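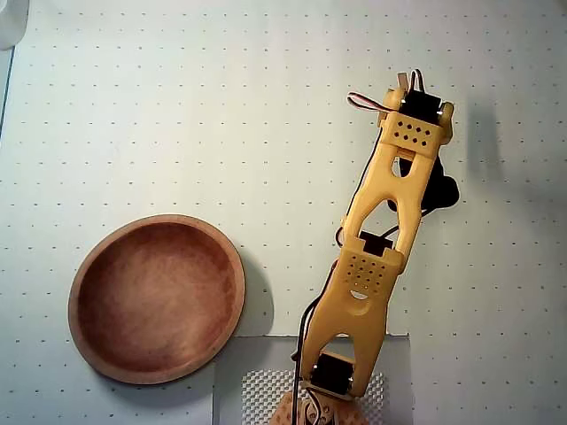
How a Robot Arm Knows Where to Go

A robot arm cannot move by itself. It has motors, wires and joints, but it also needs a program, which is a list of instructions that a computer follows. The Rundine Learning Center prepared this page for young readers who would like to know what such a program does.

Bending at the joints

Hold out your own arm. It bends at the shoulder, the elbow and the wrist. A robot arm bends at its joints too, and a small motor called a servo turns each one. On the yellow arm, the servos are black. The program sends every servo a number called an angle. The angle says how far to turn.

Suppose an arm has 6 servos. To hold one position, its program must choose 6 angles. If a single angle is wrong, the hand may end up in the wrong place.

Working backward

People usually give a robot a place and leave the angles to the computer. A person might say, "Move the hand above the wooden bowl." The program must then work backward from the place to the angles. Engineers call this inverse kinematics. Often there is more than one answer, just as you can touch your nose with your elbow held high or held low.

Planning a path

Next, the program plans how to get there. A straight line is short, but the arm might bump the rim of the bowl on the way. The planner can add a stop in the air, called a waypoint. The arm goes up to the waypoint first and then comes down. At Rundine, our planning program is named Detik. It can divide one movement into 100 small steps, and it checks each step for a bump before the arm is allowed to start.

Finding things on the table

A second program, Esent, studies pictures from a camera. Evenly spaced dots on a table can help with this job. When the program knows how far apart the dots are, it can use them like the marks on a ruler and measure where an object is.

Try it yourself

You will need 2 people, a table and a plastic cup. One person is the robot and closes both eyes. The other is the program and may say only "shoulder," "elbow" or "wrist," followed by "up," "down," "left," "right" or "stop." Guide the robot's hand to the cup. Then trade places.

Words to know

Angle: how far something has turned.
Servo: a motor that can turn to a chosen angle and hold it.
Waypoint: a place to pass through on the way to another place.

Page last reviewed September 28, 2019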